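Thread on benchtop layout for a small kitchen, because the same question keeps coming up. Mine is 60 cm deep with a brown mat over the working part.

Toaster oven goes at one end, door facing the middle of the bench. The door needs room to drop, so nothing tall lives in front of it. A flat plate is fine there while you're loading.

Mug tree goes at the front, in the centre. Bamboo, rectangular base, short pegs. Hang mugs on opposite pegs in pairs or the post leans -- mine did for most of August. 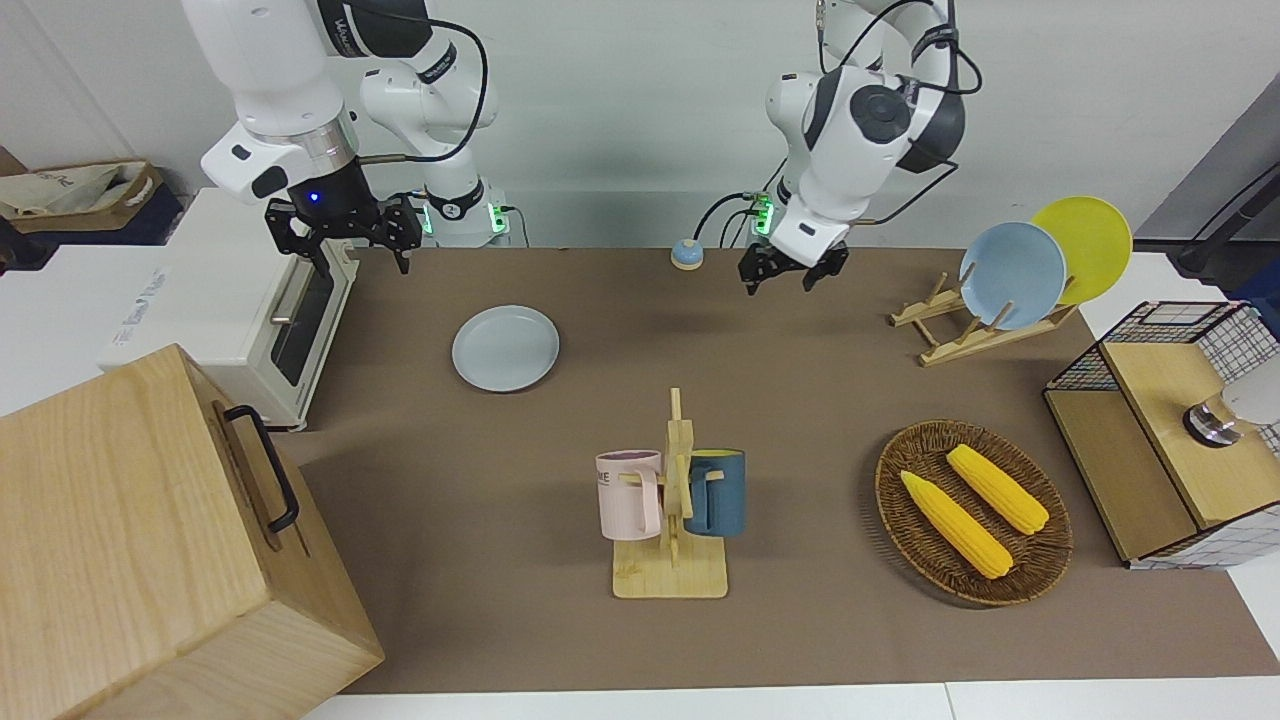
Zewditu Belay reckons a mug tree belongs at the back against the wall, where an elbow can't catch it, and that front and centre is asking for a broken handle.

Fair point on elbows. I tried the back for a month. You end up reaching over everything else for a cup, sleeve first. Front stays.

Small, light items go to the rear. The service bell sits there. It gets used when the toast is done and the kids are upstairs.

Wooden box with the metal handle stays at the oven end, near the corner. Total bench length is 2,000 mm. Next post is drawers.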